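国际象棋入门常见问题
给准备掏钱和已经掏了钱的家长与成年初学者
最后更新:2024年2月16日

这一页放的是我这几年在邮件里反复回答的问题。我教棋,也卖不出什么东西,所以有些回答不太像招生简章。不同意的地方欢迎来信,带上理由就行。

一、要不要学

学国际象棋能提高智商吗?
我不知道有什么可靠的证据能支持这句话。常见的说法是“下棋的孩子成绩更好”,可是会被送去学棋的孩子,家里往往本来就更重视学习,也更有余力接送。把这层因素去掉之后还剩多少,很难说。英国做过一次规模比较大的随机对照试验,小学生上了一年棋课,一年后再看数学成绩,没有发现差别。当然也有别的研究得出好一点的结果,不过你仔细看,对照组常常什么都没做,学棋组多得到了老师的关注。下棋能让你下棋变好,这一点我有把握。再往外推,请把价格也一起往下推。

那专注力呢?我家孩子坐不住。
坐不住的孩子,在棋盘前面一般也坐不住。有的孩子喜欢上了,一盘棋能坐很久,但同一个孩子写作业的时候照样满屋子跑。我见过几种“专注力棋课”,内容和普通入门课一样,名字长一点,学费也长一点。如果你真的担心孩子的注意力有问题,去问医生,别问棋校。

几岁开始合适?
能记住规则、输了不掀棋盘的年纪。这个因人而异。很多机构会说过了8岁就晚了,我对此很怀疑。想当职业棋手,越早接触确实越有利;只想下得明白、下得高兴,成年以后再学也完全来得及。拿职业棋手的起步年龄去催业余爱好者,是一种销售手段。

成年人还能进步吗?
能,只是比广告上慢。成年人理解概念快,算棋慢,而且时间少。多数人卡住的原因很朴素:每盘都丢子。把丢子的毛病改掉一半,对手就会换一批。这件事不需要任何天赋,需要耐烦。

学国际象棋会影响学围棋或者中国象棋吗?
没见过谁因此学坏的。几种棋共通的东西有,比如先看对方想干什么再动手。具体的经验基本搬不过去。孩子同时报几门,首先受影响的是周末。

二、课程与老师

网课还是面授?
看老师,也看你图什么。网课便宜,棋谱和引擎用起来也方便。面授的好处是有人陪你下,还能看见你下棋时候的毛病,比如手比脑子快。有人说面授“氛围好”,我不知道氛围值多少钱,建议先旁听。不让旁听的,我会多问几句为什么。

Drulport的“晋级保证班”靠谱吗?
先把合同里“保证”两个字后面的条件读完。我读过一份,要求学员全勤、完成全部作业、参加指定的比赛,没晋级可以免费重读,但不退款。免费重读对一个已经不想下棋的孩子来说,恐怕算不上补偿。Drulport的老师里有教得不错的,这是两回事。你要是喜欢那位老师,报他的普通班。

老师的等级分越高越好吗?
教入门,不一定。高分棋手能一眼看出的东西,他可能说不清楚是怎么看出来的。教初学者要紧的是肯听学生讲自己怎么想的。我会问一个老师:学生走错的时候你先说什么?如果他先报出正确答案,我会犹豫。反过来,分数太低也不行,至少他讲的残局结论得是对的。别笑,我听过讲错的。

一节课多久,一周几次?
小孩子30分钟讲解已经到头了,剩下的时间应该让他们下棋。有的班讲满整节课,看上去很划算,孩子其实从中途就开始看窗外。一周2次足够,前提是中间自己下过棋。只上课不下棋,等于只看菜谱。

要不要请一对一?
入门阶段我不太建议。规则、基本杀法、简单战术,书和免费材料都讲得清楚。等你下过一批正经的慢棋,手里有自己的棋谱了,再请人看谱,每一分钱都花得着。没有棋谱就去上一对一,老师只能讲他平时讲的那一套。

三、软件和书

Schmieder训练软件值不值得订阅?
题目质量可以,分类也清楚。我不喜欢的是它的连续打卡。连续打卡训练的是打开软件,有些学生为了不断掉记录,临睡前胡乱点几下,错了就重来。错题的解法没看,日历上倒是一片绿。如果你能关掉提醒,认认真真一天做几道,订一个月试试。年费等试完再说。
还有一点:它的“预测等级分”我建议当天气预报看,而且是很远那天的天气预报。

网上对局的等级分能代表实力吗?
能代表你在那个网站、那种时限下的实力。不同平台的起始分和对手群体不一样,数字不能横着比。家长群里互相报分,报的常常是不同的东西。Naris上的分数和线下比赛的分数之间,我见过好几张换算表,几张表彼此也对不上。

引擎说我这步棋是“严重失误”,可我赢了,听谁的?
都听一点。引擎假设双方后面都走得很准,而你和你的对手都不会。初学者用引擎最大的问题是看得太早。先自己写下来当时怎么想的,哪一步开始不舒服,再打开引擎核对。下完立刻点“分析”,看见一条曲线掉下去,哦一声,关掉,这种复盘我看不出有什么用。

要背开局吗?
头一年基本不用。出子、占中心、早点易位,别用同一个子来回走,够你下很久。市面上那些“三步取胜的开局陷阱”,对手不配合就不成立,背它的人往往在陷阱失灵之后不知道自己在干什么。书我手头有一本371页的开局大全,给初学者看过的部分不超过目录。

那应该先学什么?
先学怎么将死。后加王对单王,车加王对单王,闭着眼睛也该会。然后是简单战术:捉双、牵制、闪击。再往后是王兵残局。很多课把残局排到最后,理由是孩子嫌闷。我倒觉得子少的时候最容易看清每个子能干什么。

快棋下多了会不会有害?
对身体大概没有。对棋呢,你练什么就得什么。一晚上下几十盘超快棋,练出来的是手速和对输赢的麻木。想进步就留一部分时间给慢棋,慢到你会觉得无聊为止。

四、器材与场地

买什么样的棋具?
王够稳,棋盘格子和棋子的大小配得上,黑白分得清,就可以了。带磁铁的旅行棋适合路上用,平时用它容易看花眼。雕成人物造型的装饰棋请放在柜子里,初学者分不清哪个是象哪个是王,下着下着就吵起来。贵的木棋手感确实好,棋力方面我没发现任何帮助。

需要买棋钟吗?
打算参加比赛就买,在家玩可以先不买。选能设加秒的电子钟。Gedum那款卖得多,我用过,按键偏硬,小孩子按的时候喜欢用拳头砸。先到棋友那里借一只试试,再决定。顺便教孩子用走棋的那只手按钟,这是规则,改晚了很费劲。

棋盘怎么摆才对?
每位棋手右手边最近的那个角是白格。后放在和自己同色的格子里,白后在白格,黑后在黑格,王放旁边。听着简单,可我在电影、广告和不止一家棋校的宣传册上见过摆反的。拿来判断一家机构上不上心,比看奖杯有效。

家里要不要专门布置一个下棋的地方?
不用。桌面平、光线匀、棋盘旁边留得下吃掉的棋子和记录纸,就能下。有人问桌子颜色,说深色“有助于沉静”,我没有听过哪位棋手因为桌子颜色赢过棋。素一点的桌面有一个实在的好处,掉下去的小兵容易看见。桌子长一些也不碍事,棋盘不必放在正中间,双方伸手够得着最后一排就行。地面花不花更无所谓,除非棋子老往地上滚。
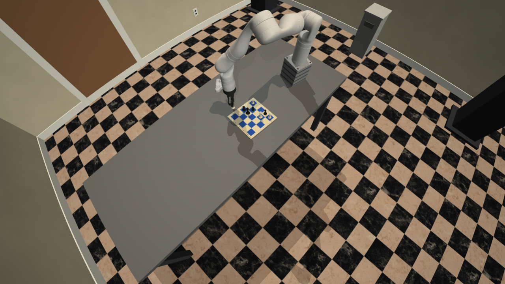
五、比赛

什么时候可以参加第一次比赛?
规则全懂,会记谱,能接受一整天都在输。三样里最难的是哪一样,家长通常比孩子清楚。有的老师会拖着,说还没准备好,怕输得难看影响续费。也有的老师会推着,每场都要报,因为报名费里有他的一份。两种都问一句:去这一场想学到什么?

“摸子走子”真的会执行吗?
会。故意碰了自己的子,只要有合法走法就得走它。碰了对方的子,能吃就得吃。想把棋子摆正,轮到你走的时候先说一声“摆正”再动手。在家里允许悔棋的孩子,第一次比赛多半会在这里吃亏,哭一场,然后就记住了。比讲十遍管用,不过能在家里改最好。

逼和为什么算和棋?我明明多一个后。
规则如此。轮到对方走,他没有被将军,又没有任何合法的走法,这盘就是和棋。有人觉得不公平,我也听过不少“应该改规则”的理由,大多出自刚刚把赢棋走成逼和的人。每走一步之前看看对方的王还能不能动,就不会有这种感慨。

家长能不能在旁边看?
看主办方规定,多数比赛开局以后就要求离场。我支持这个规定。有些家长自称只是站着,可脸上什么都写着,孩子每走一步都抬头看一眼。回家路上也别急着问“那步你怎么没看见”。他没看见,就是没看见。

奖杯和证书有用吗?
先看是谁发的,再看多少人拿了。有一年11月,我带学生去过一场参赛者人人有奖的比赛,奖状上的等级名称我至今没查到出处。孩子高兴,这没什么不好。打算拿它当升学材料的话,请先打电话问学校认不认,别问发证的人。

六、其他

孩子说不想学了,该不该坚持?
先分清是输烦了,还是真的没兴趣。输烦了可以换一批对手,或者停几个星期。真没兴趣就停下来。“已经交了这么多钱”是你的理由,不是他的。至于“半途而废会养成习惯”,同样的话钢琴老师和游泳教练也在讲,总不能每一样都坚持到底。

你自己也教棋,为什么把这些写出来?
因为每次开新班前都要重新解释一遍,打字比说话省事。另外,抱着“提高智商”的期望来的学生家长,通常一个学期之后就不满意了,那时候再解释更麻烦。

这一页会更新吗?
有人问了新问题,或者我发现哪一条写错了,就会改。关于研究的那一条改的可能性最大,如果你手上有设计得像样的新试验,请发给我原文,不要发公众号的转述。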